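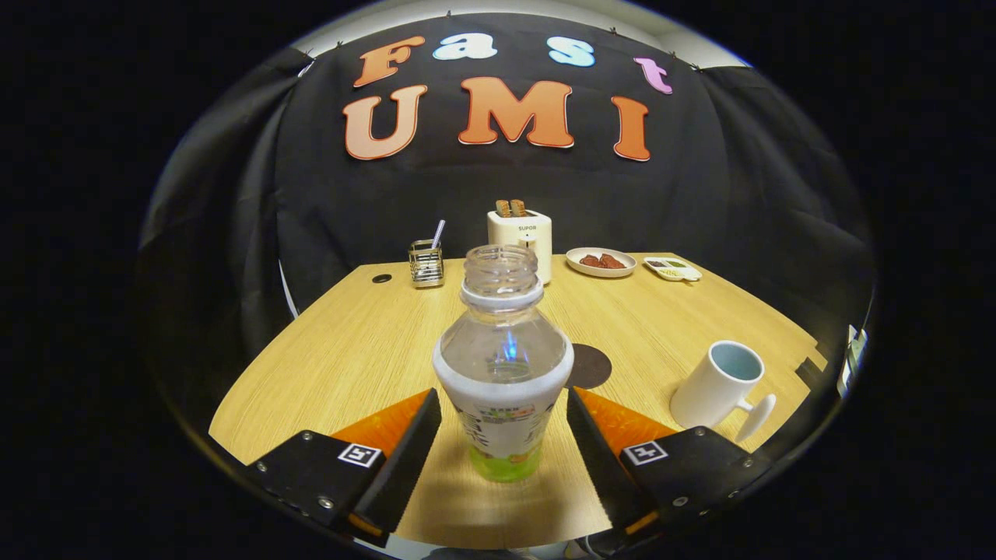
What is a bottle deposit?

A bottle deposit is a small sum added to the price of a drink when it is sold and paid back when the empty container is returned. The buyer pays it at the register, and whoever brings the container back collects it, even if that is a different person.

Bottle deposit

A bottle deposit, also called a container deposit, is one of the older ways of getting drink containers back after use. It began as a private arrangement. Brewers and soft drink makers owned their glass bottles and wanted them returned for washing and refilling, and the charge gave customers a reason to bring them in. Later schemes, many of them set up by law, also cover cans and plastic bottles that are used once and then recycled.

How it works

The deposit usually follows the container through the chain of sale. The bottler or importer charges it to the store, and the store charges it to the customer. On return, the money moves the other way. Many schemes use a central body that holds the deposits and pays stores for the refunds they give out. Some also pay a handling fee for each container, which covers staff time and floor space.

Returns are made either at stores or at separate depots. Store return is easier for people who shop often on foot. Depots suit those who save up containers and bring them by the carload. Labels normally show whether a deposit applies, and a bottle bought outside the area of a scheme can be turned away.

Caps and labels

Rules differ on caps. Older schemes often asked for them to be removed, so that bottles could be crushed without trapping air. Many now accept bottles with the cap on, as caps are light and easily lost when handled separately. The body of a drink bottle is commonly PET, while the cap is usually another plastic. The two are separated in water after shredding: PET sinks and the cap material floats. Full-length sleeves can cause trouble at sorting plants by hiding the plastic underneath.

The Skekesden scheme

A small local example is the scheme in Skekesden, which opened on 5th January with 11 return points. It was planned by Kimutai Rashidi, then head of the town's waste office, and was at first limited to glass. Plastic bottles were added in March of the following year, and the nearby towns of Kerkton and Kesbridge joined soon after. The scheme now has 251 return points and a deposit of 20 cents on every container size.

Sorting is done at the Sandu depot outside Kerkton. Small shops with less than 90 square meters of floor space do not have to take returns – they must put up a sign giving the nearest place that does.

Unclaimed deposits

Some containers never come back, and the money left over is known as unclaimed or unredeemed deposits. Depending on the scheme, it may go to the government, the bottlers or the central body. Critics say that bottlers who keep it have little reason to make returns easy. In Skekesden it pays for collection trucks and repairs at the depot.

See also: Refillable bottle; Glass recycling; Litter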